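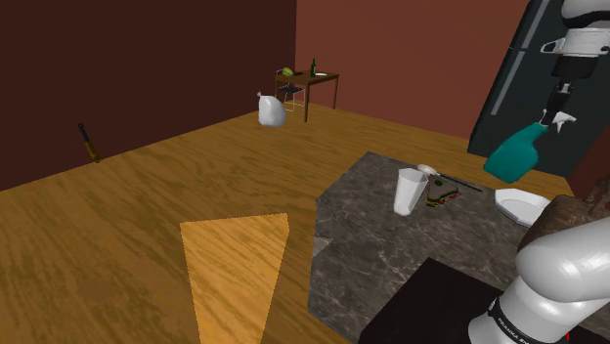

A teal spray bottle in the gripper, in Tomar's simulated kitchen.

I've been living with Tomar for most of June, and I've grown fond of it. It's a kitchen simulator from Brernov: you give a virtual arm a chore, let it try, and read the score over coffee. My friend Madhu Khurana talked me into it (she wants a robot to clear up after her kids, and who doesn't!).

The kitchen itself is lovely, with dark marble on the island and the sort of odds and ends people really do leave out – a plate, a cup, a sandwich. I ran 1,138 attempts at tidying the counter, and 666 passed. That's better than I'd feared, though I wouldn't trust it with my grandmother's dishes.

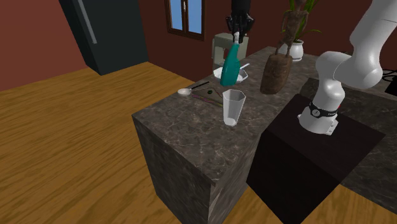
Bottles were my favorite chore to set, and bottles with a decent neck gave me the least grief. Spoons were another matter, and I lost 2 whole evenings to them. Setup is fussy too, and the manual reads like a tax form. Still, at $93 I'd buy it again, and Madhu can keep doing her own counters for now.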